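Apr 28, 2023

Trasow gripper, second pair of fingers

Moved the work out of the Flillton shed for the day and set up on the table at home, flowery cloth left on. Wanted to try the ribbed blue pads on thin packets before we cut any more of them. The old smooth pads were fine on blocks and hopeless on anything with air in it.

Pivot pins re-seated this morning, all three the same length now. I had been using a longer one on the outer link and it fouled the support at full close. Filed the burr off as well. Cable still wants a proper clip.

Test pieces are snack packets and sweets in the taped lid. The idea is to go for the packet at an angle, jaws either side, and not press down into the tray. 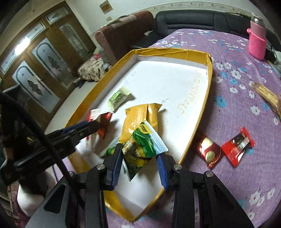

Green packet between the jaws, gold one behind it.

Notes on the pads:
Ribs run the right way for a packet lying flat. Not sure about upright ones.
Backing is stiff enough. Leave at 2 mm.
Glue is the Urban contact stuff, thin coat, overnight. Do not rush it.

Trigger pull is heavier than I'd like. Spring is the one from the Prodthorpe box, and there is a softer one in there that I'll try in May. If it won't open fully on the softer spring, go back to this one and lengthen the lever by 6 mm.

The lid is shallow, so the low corner of the finger reaches the wall before the pad reaches anything close to the edge. Could chamfer the tip. Drew it up, file is on the shared drive as finger_3.

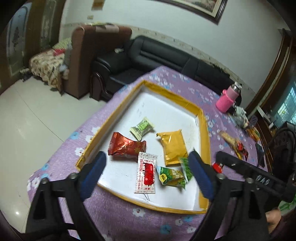
Meirion Bellis reckons the chamfer should wait until the softer spring is in, as changing both at once would leave us guessing which one made the difference, and he would sooner have one finger printed and tried against the old one.

Fair point. One finger, left side, old spring. Print tonight, fit on the shed bench, same packets.

To bring: cable clips, small file, spare pins, the tin of washers.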